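Getting a serial console on the Jikevley board over USB

I've had my Jikevley for a couple of months now and I still get messages asking how I log in to mine with no monitor and no wifi, so I'm writing it all down in one place. You need the board, a micro USB cable that carries data (I have a drawer full of ones that only charge, ugh) and a computer with a terminal program. I'm on Linux. Mac is nearly the same and I'll put the differences in as I go.

Start with a fresh card. I used the minimal image from the Grotik download page, the one that comes to 942 MB once you unzip it. The desktop image works too, but it takes forever on first boot and you won't be looking at the desktop anyway.

Write the image to the card with whatever you like, then pull the card out and put it back in so the small boot partition mounts. Open that partition. You want two files, boot.txt and modules.txt.

In boot.txt, go all the way to the bottom and add this on its own line:

usb_role=device

Then in modules.txt add these two, one per line, in this order:

dwc2
g_serial

Save both. If you're on Windows, don't use an editor that sneaks a .txt onto the end of a name that already has one! I've seen modules.txt.txt more than once, and the board just ignores it and boots as if nothing happened.

One more file. Still in the boot partition, make an empty file called console, no extension. On first boot the Grotik image looks for it and turns on a login prompt on the USB serial port, then deletes it. So if you mount the card again later and the file is gone, that's fine, it did its job.

Now eject the card properly, put it in the board and plug the cable into the port marked DATA. The other one is power only. Give it a good two minutes the first time, it's resizing the card and making keys and the light goes off for long enough to make you nervous. 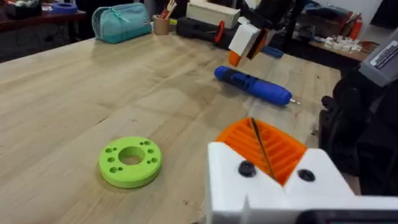 While that's going, open a terminal on your computer and run:

dmesg -w

When the board comes up you should get a few new lines, and the last one will mention ttyACM0. If you already have some other serial gadget plugged in it could be ttyACM1, so read the line and don't just copy mine. On a Mac skip dmesg and do this:

ls /dev/tty.usbmodem*

Then connect:

screen /dev/ttyACM0 115200

(On the Mac, swap in the full name that ls gave you.) You'll probably get a blank screen. Hit Enter a couple of times and the login prompt shows up.

If it says permission denied on Linux, your user isn't in the dialout group. Fix it with:

sudo usermod -aG dialout $USER

and log out and back in. A new terminal window isn't enough, you really do have to log out.

To get out of screen press Ctrl-A, then K, then Y. I just closed the window for the first week and then wondered why the port was always busy — the old session was still hanging on to it in the background.

Things that tripped me up

Nothing in dmesg at all: try another cable. Then try another cable again. After that, check you're in the DATA port, and plug straight into the computer instead of a hub. My Emance hub won't pass the board through, though it's happy with everything else I own.

It shows up and vanishes every few seconds: mine did this off a laptop port when I had a display hooked up to the board as well. Powering it separately from the other port cured it.

Port is there but no login prompt: go back and look at the console file. Anjani Chin wrote to me that hers had been saved as Console with a capital C, and the image wants it all lowercase.

Garbage on screen after a kernel update: type reset and press Enter, even if you can't see what you're typing.

Once you're in, change the password before you do anything else, and then set up wifi from the prompt if you want it. I leave the serial console on permanently. In November I want to try the same thing with the Fu image, which uses a different boot layout, so I'll add the file names for that one when I have them.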